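Print this page | E-mail this page
Filed under: Course Materials > Automation and Daily Work > Unit 5

UNIT 5: CAN THE MACHINE DO THE CHORE YET?

Notes for students, Landale evening program
Prepared by Pui-shan Yip. Revised Aug 2, 2022

Please read these notes before the class and bring them with you. The class is in Room 131 as usual. In Unit 4 we looked at machines that do one step of a job very well. In this unit we ask about the whole job, and we take our cases from the home and from the shop floor.

5.1 What do we mean by "can do"?

When a newspaper writes that a robot can fold a shirt, the sentence may mean several different things. It may mean that the robot folded one shirt, one time, while an engineer was standing next to it. It may mean that it folded the same shirt many times, from the same starting position. Or it may mean that you can give it the basket from your own bathroom and go to work. Most people understand the last meaning, and most of the reports are about the first or the second.

For this course I ask you to write down four facts before you give any opinion about a machine.

a) The start. In what condition did the work arrive? Was it already separated, turned to the right side, placed in a tray?
b) The finish. Who decided that the job was finished, and how?
c) The help. How often did a person touch the work, the machine or the controls?
d) The change. What happened when a thing was different from last time: another size, another color, another room?

If the source does not tell you one of these facts, write "not given." Do not guess. In the April group many students lost marks because they filled in (c) with the word "none," when the article said nothing on this question.

5.2 Case one: the laundry at Leung

Leung is a laundry which washes sheets and towels for small hotels. Chak-lun Ng was floor supervisor there when I visited, and he allowed me to stay for one shift. The ironing and folding of flat sheets is done by a long machine, and it has been done like this for many years. Two workers stand at the front, find the corners and clip them. After this the machine needs no person until the stack comes out at the other end.

I asked Mr. Ng why the front part is still done by hand. He answered that finding the corner is the job, and the rest is only ironing. A wet sheet comes out of the washer as a lump, with the corners inside. A worker pulls, shakes, feels the hem with the fingers and follows it to the corner. She does this while she is talking to the person beside her. The company tried a feeding machine with 2 cameras on a loan. It could find the corners of single sheets when they were hung up first, so one worker was moved from clipping to hanging. The loan was not continued.

Note for discussion: was this machine a failure? By (b) it did finish its work. By (a) it needed a start which cost the same labor as before.

5.3 Case two: Flodo

Flodo is a home folding machine, the size of a low refrigerator. The customer clips each garment at the top and it comes out folded at the bottom. We had one in the department for a term. It did shirts and trousers for adults in a quite acceptable way. It did not accept socks, underwear, bed linen, baby clothes or anything with a thick hood, and these were the larger part of what my family washes. My husband timed himself against it and he was a little slower, but he did not need to walk to another room.

5.4 Case three: picking up and putting away

Now we come to a chore that looks too easy to be called a chore. You come home with the shopping, you put the fruit and vegetables somewhere, and you sort them. A child of 3 can help with this. For a machine it contains almost everything that is difficult: the objects are round and they roll, they have no fixed size, they touch each other, and the surface below them is often soft. 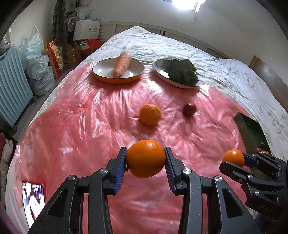
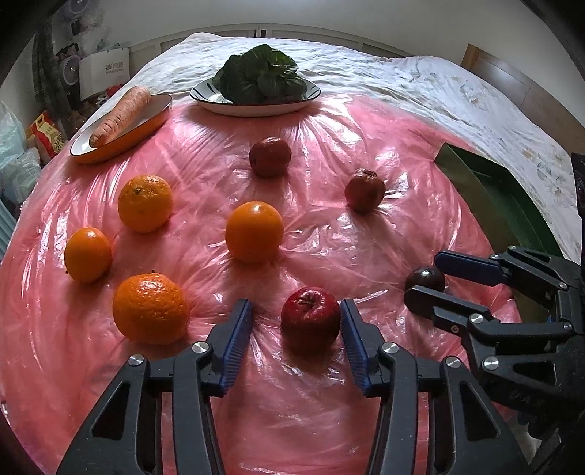
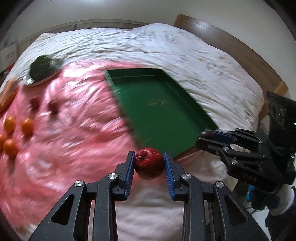 Grasping is the step where people usually underestimate the difficulty, because our own hands correct themselves many times before we notice anything. A gripper with two jaws has fewer ways to correct. It must come from a good side, open wide enough, and close on the middle of the object, or the object will slip out forward or backward. Look at the apple in the third picture: one ribbed blue pad presses on its left side and the other on its right side, and the stem end is left free. The same kind of jaws must also serve for a round orange, as in the first picture, and for a plum in the second, where the plum is much smaller than the apple standing between the other jaws. The carrot is a new problem again. It lies diagonally on its plate, so the jaws should be turned to go across it and should not hit the rim. Leafy greens have no clear two sides at all, and for them the question "where do I hold it?" has many answers, some of which tear the leaf.

Please notice also that these are hand-held grippers. For our four facts this is important. When a person guides the tool, the eyes, the planning and the correction are still human, and only the fingers are mechanical. Such work can tell us whether a pair of jaws is able to hold a certain fruit. It cannot tell us by itself whether a machine would have chosen that fruit, or would have found it behind another one. Under (c) you should therefore write "a person, all the time." A film of a hand-guided tool and a film of an independent robot can look nearly the same if only the fingers are shown, and I have seen good students confuse them.

The surface deserves one more remark. Laboratory tables are hard and flat and mostly of one dull color. A bed is soft. When you press down on an object it sinks, and when you press beside it, it may roll toward you. Shiny plastic gives bright reflections, and a camera can take a reflection for an edge. In homes we find many surfaces like this, and we do not arrange the room for the machine before we begin. If a report says "tested in a real home," ask what was moved out of the way first.

5.5 Case four: the shelf at Triren

Triren runs a small warehouse for kitchen goods. There a robot arm takes closed boxes from a belt and puts them on a shelf cart. It uses suction. It works well with boxes and it stops with anything in a net bag, such as sponges or cloths. The company's solution was to ask the suppliers to pack these in boxes. This is a common solution in industry, and I want you to think about it seriously. The shop floor can change the work until it is suitable for the machine. A household can do this only a little. We can buy a flat rug for the sake of the vacuum robot, but we will not ask the market to sell square oranges.

One question from a former student was why a robot which handles boxes all day cannot be carried to a kitchen to handle plates. The short answer is (d). Its skill belongs to the box, the belt and the light above the belt. If you change all of them, you have bought a heavy arm with no skill in it, and somebody must teach it again.

5.6 So, can they do it yet?

My present opinion, which you are free to attack in class:

Flat floors, vacuuming: yes, with help at the stairs and the cables.
Mowing a simple lawn: yes.
Washing dishes: yes for the washing. Loading and unloading, no.
Folding: partly, and only for selected garments.
Sorting fruit and vegetables at home: single grasps, often yes. The full job from bag to bowl without a person, I have not seen it.
Making a bed with somebody's phone lost in it: no.

I changed the line on lawns after the last group argued with me, and they were right. I may have to change others.

5.7 Work for next time

Choose one chore you do yourself at least once a week. Do it slowly and write every step, including the steps you do with your eyes only. Most students write too few steps at the first try. If your list for "put away the groceries" has fewer than fifteen lines, do it again and watch where your other hand is.

Then find one report, article or advertisement about a machine for this chore and fill in (a) to (d). One page is enough. You may write by hand.

Reading: handout 5B, both sides. The table on the back has an error in the second row, where "minutes" should be "seconds."

Print this page | E-mail this page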